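Finishing a maple board the little ones will use for block play
Woodworking for Home and Classroom > Finishing

LizelleM
Posts: 65

Good morning from a cold shop! I've been reading along here since March and learned so much from all of you, so I hope you'll put up with a long first question. My sister-in-law teaches the four-year-olds and asked me for a flat, heavy board they could use for sorting colored plastic blocks – stars, cylinders, that kind of thing. The folding table they've been using wobbles every time somebody leans on it, and over goes the tower, and then there are tears.

I had a nice piece of maple left from a shelf I made for my mother, with lovely wavy figure running the long way, and it seemed a shame to leave it behind the freezer for another winter. I've sanded it and laid it on top of the blue pegboard on my bench, and I put some blocks out to see how the colors look against the pale wood. The red and the green are just gorgeous on it, and I don't want to lose that by putting on something that turns everything orange.

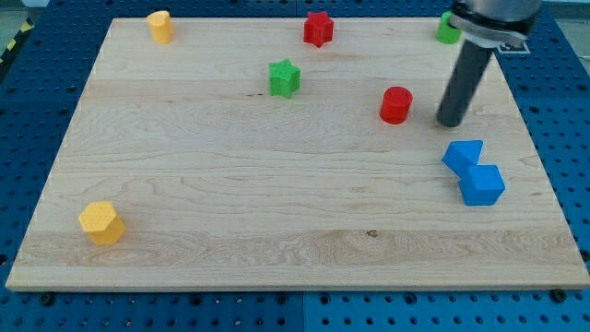 So my first question is whether to oil it or use a water-based topcoat. I have half a can of Gredmont clear and a bottle of Tullari oil, and I've used both before, but only on things that grown-ups handle. My second question is about a thin dark line in the grain, near the green star. I've run my fingernail over it so many times that I can't tell anymore whether I'm feeling something or only looking at it. Would you fill it, or leave it be?

Thank you for reading all that!
Lizelle

jacobus_adams
Posts: 916

Welcome, Lizelle, and what a pretty piece of maple. I'd go with the water-based clear, three thin coats, and a light rub between them with 400 paper. Oil on maple looks wonderful the first week and then it yellows, and I say that as a man who oiled an entire kitchen's worth of it and has had to look at it over breakfast ever since.

On the dark line, put a drop of thin glue on it, wipe, and sand when it's dry. If it's a crack the glue will go down in, and if it's only mineral streak you've lost two minutes.

PreciousMah
Posts: 259

I'm going to disagree with Jacobus, with love! Classroom boards get banged and dragged and scrubbed, and a film finish chips at the corners. Then you have flakes, and little fingers that love to pick at flakes. Oil you can freshen up over a school break with an old T-shirt. Ours has had oil on it through three classes of children, and yes, it has gone more honey colored, but I think it's prettier for it.

Do read the label on the Tullari, though, and give it the full cure time before it goes anywhere near the school.

jacobus_adams

Precious, I've never had a corner chip if I rounded it over first. A sharp corner will shed any finish you like. We may have to agree to differ on the honey color :)

Dineo V

Can I ask about the lip along the front edge? I can see it stands up just a bit. Is that meant to stop the blocks rolling off? I made one with a lip for my grandson and the crumbs collected behind it something awful – it was his snack table too, as these things always end up being. If you have a small round-nosed plane, or just sandpaper on a dowel, you could soften the inside corner so a cloth gets right in there. Do it before any finish goes on, or you'll be sorry the way I was.

LizelleM

Dineo, yes, the lip is for the cylinders! My sister-in-law asked for it specially after a morning spent under the bookcase on her hands and knees. I hadn't thought about crumbs at all, and I'll get the dowel out tonight.

I've read both sides twice now and I keep swinging back and forth. I think what I'll do is try each one on an offcut, set them on the kitchen windowsill for a few weeks, and let her pick.

PreciousMah

Windowsill test is a very good idea. Put a strip of tape across half of each one, so you can see the change when you peel it off.

Fatima_vdM

Glue some felt or cork under it, too, whichever finish wins. Maple sliding on a school table makes a noise you will hear about from the teacher next door.

LizelleM

Adding cork to the list! Glue went on the dark line an hour ago and I've been told to stop poking it.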